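Budgeting a second bench cell: what did you underestimate?
Forum: Automation > Planning and purchasing

hendine_ops
We have one arm on a bench doing pick and place into ordinary household racks and boxes, and I have been asked to cost a second.
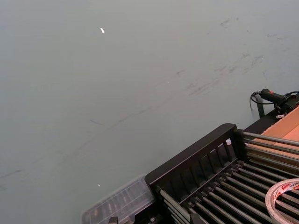
The arm and controller are quoted and not in question. What I need is a figure for everything else: table, power, cable management, spares, consumables, fixtures. Last time that line was a guess and we overspent it by 400 pounds. The draft for cell two has 600 against it, excluding the table. Is that enough?

yurt_m
No. What is in the 600?

hendine_ops
Power distribution, cable clips and sleeving, one spare set of finger pads, tape, small parts storage, and objects for the arm to handle. Rack, boxes, that sort of thing.

yurt_m
Then you have one spare set of pads and no spare wrist cable. The cable will go before the pads do. Ours failed at the connector after four months and the lead time was longer than the whole commissioning period. Put in two of each and take it from the objects.

helo
I would not take it from the objects. A dish rack costs very little and you want several different ones, or everything gets tuned to the one you own. Thin parallel rods are awkward for depth sensing, particularly shiny ones, and you find out more by changing the rack than by running the same one for another week.

yurt_m
Fine, but a second-hand rack is a few pounds. It does not need a budget line.

helo
It needs a line because purchasing will not pay for anything without one. Ask me how I know.

testis
What table surface are you specifying? We went with matt grey for the first cell and I would do so again. It marks, but glare in the wrist camera is low. The white top we tried on the next one had to be covered within a fortnight.

hendine_ops
Matt grey again. Ours has picked up scuffs, though nothing that bothers the vision. I had 400 down for the table, with levelling feet.

testis
Reasonable if the frame is stiff. Check it with the arm stopping hard at full reach before you sign for it. Ours passed the static load figure and still rocked.

yurt_m
Agree on the frame. I disagree on the surface being worth any thought at all - buy a replaceable mat and treat it as a consumable.

testis
Mats creep. We lost two days to a calibration offset that was the mat moving under the fixture. If you must use one, bond it down, and then it is no longer replaceable in any useful sense.

yurt_m
Ours is clamped on all four sides and has not moved. Depends on the clamps.

hendine_ops
Noted, no mat. Revised draft: table stays at 400, two wrist cables, two sets of pads, three racks of different rod spacing, sundries separate at 600. Cables and pads move to the maintenance budget, where they should have been anyway.

helo
Better. Is mains distribution still in sundries? If you need another socket run to the bench, get that priced before April. Site electricians book up and it will not come out of 600.

hendine_ops
There is a spare outlet on the wall side. I will check the rating tomorrow and post the final sheet.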